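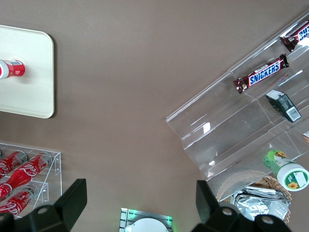 Cola cans in a clear two-level rack, with a cream-white tray on a brown tabletop.

Zeltstead Han Electric Glider

The Han is a foam electric glider for pilots who want long, relaxed flights from a small field. It launches by hand, climbs well on a 3-cell battery, and comes down slowly enough that most people can land it at their feet after a few tries.

The wing comes in two panels that slide onto a carbon joiner and lock with one screw each. No glue is needed there. The tail parts are held on with two bolts, and the pushrods come already bent to length. Most builders will have the model ready to balance in an evening.

The motor and speed control are installed at the factory. So are the aileron and tail servos. You supply the receiver, battery, charger, and a transmitter with at least five channels. A sixth channel is useful if you want the flaps on a slider, but the Han flies fine without them.

The canopy is held by magnets and lifts off from the rear. Under it is a plywood tray with two strap slots. We fly ours with a 2,205 mAh pack pushed all the way forward, and with that pack no nose weight is needed. Smaller packs will fit — check the balance point before you fly, and add weight under the front of the tray if the nose is light.

What changed in this version

The first Han had a fixed folding-prop spinner that could work loose after a hard landing. The new one uses a collet and a larger backplate. The elevator horn is now nylon, and the wing bag is included in the box. Wings from the older version fit the new fuselage, but the older canopy does not.

In the box
Fuselage with motor and speed control installed
Left and right wing panels with servos
Tail set and hardware
Carbon wing joiner
Folding propeller and spinner
Wing bag
Printed manual and decal sheet

Needed to finish
Receiver and transmitter, five channels or more
3-cell LiPo battery with XT60 plug
Charger
Small Phillips screwdriver and 2 mm hex driver

Flying notes from Elaine Dantas, Hernitby shop

Start with low rates. The ailerons are long and the roll response on high rates is quicker than it looks on paper. I use a little up elevator for the launch and take it out once the model is climbing. With half flap it needs some down elevator mixed in — the manual has the starting numbers.

Availability

Orders ship from our Motport warehouse. We have 28 kits left from the current shipment, and the next one is due in March. Spare wing panels and canopies are sold separately.

Page updated 26 Jan 2024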